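From: Urmila Kushwaha
To: Flivham Table Games list
Date: 20/12/2021
Subject: Re: Cups for the three-cup table - paper or plastic?

Ľubomír Oravec wrote:
> I have been reading the back messages and I am still not clear
> on the cups. Our branch in Tindov has always used the hard
> plastic ones from the Maeng set. They cost more and they are
> noisy, but they slide well and they all match. You said in May
> that you had gone over to paper for the guessing table and would
> not go back. Can you say why, and what you put under them? Ours
> tipped over every time somebody pushed one across a wrinkle in
> the cloth. Also what do you use for the things to hide and the
> things on the side? We have a drawer full of odds and ends and
> no system at all.
>
> Last thing. Do you set the table the same way every time, or
> does it depend on who is running it?
>
> Ľubomír

Ľubomír,

I'll take these in the order you asked.

Cups first. We buy plain white paper cups with a light blue flower on them from the Usari catalog. They come in sleeves and I keep the sleeves in the hall closet with the cloths. The reason we changed is mostly storage. Plastic cups never nest properly after a year of handling and the Maeng ones took up a whole shelf. A stack of paper cups fits in a shoebox. They are also quiet on a cloth, and you can talk over them without raising your voice, and our players like that.

The drawback is that a paper cup is light and picks up marks. Once a cup has a dent or a crease the regulars follow it without even trying. We retire cups early. I went through the box before the fall bazaar and threw out every one that had a bent rim. Check the bottoms as well, because the base faces up when the cup is turned over and a mark there is the first thing a player sees. If you have one bad cup, swap all of them at the same time so they come from one sleeve.

On tipping, your problem is the cloth and not the cup. We use a checkered one in yellow and white. It goes on the table the night before so the fold lines can relax a little. They never go away completely. I run my hand from the middle out to the corners and then leave it alone. If there is a fold that will not lie down, put it at the side where nothing gets pushed. Ironing helps, but I don't always have time and I won't pretend that I do. Do not use a vinyl cloth with paper cups. We tried one and the rims dragged.

Hold the cup low when you slide it. New people grab the base and push from the top, and then the far side of the rim digs in and over it goes. Two fingers near the rim is plenty.

For a backdrop we put up the folding screens with the dark cloth. They hide the coat rack and they make the white cups easier to see from the back of the room. They are heavier than they look, so get help with them.

Things to hide: anything flat or small that doesn't rattle. The cup should come down over it without touching. I used a button for a long time and then lost the button.

Things on the side: this is where I would spend some time with your drawer. We have a second game after the cups, where the players look at the table, turn around, and say what has been moved. For that you need objects that are easy to name. I keep small printed boxes, a red flat one, a dark blue one, a piece of coiled rope, and a sprig of something red from the craft bin. Saucers are useful too. If one cup has a saucer and the next one hasn't, people remember it or they don't, and you get a good argument either way.

What I would leave out is anything that rolls, anything with a strong smell, and anything that belongs to a player. We had trouble over a thimble.

As to whether it is the same every time, no. The cups are more or less fixed. They go in front with room between them, and with the base up for the guessing game. For the looking game we turn them over with the opening up and put saucers out. The rest goes behind them or off to the sides and whoever is running the table decides. I only ask that the boxes go back in the closet together afterward.

My own habit is to put the tallest things at the back and leave a clear space in front of the cups for hands. Our table is not very deep and it gets crowded if you set out everything you own. Start with fewer objects than you think you need. You can add one between rounds.

Two pictures of our table are attached at the bottom of this message.

One more thing on the order for spring. The Usari price list has the flowered cups under item 683 and the saucers on the next page. If Tindov wants to share a carton with us, let me know and I will put both on one order - the shipping is the same for either branch, and the carton is more than we will get through on our own.

Urmila 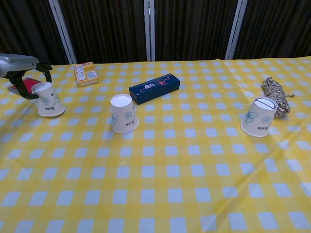
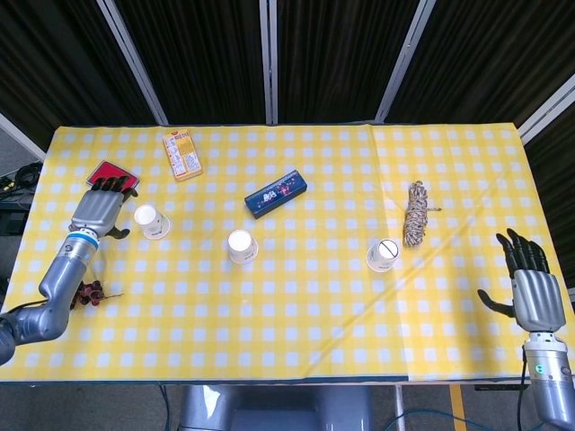 Can the same paper cups be used for drinks afterward?

We don't do that. Cups that have been pushed around on a tablecloth and handled by a whole group go in the game box or the trash, and drinks are poured into a fresh sleeve kept in the kitchen.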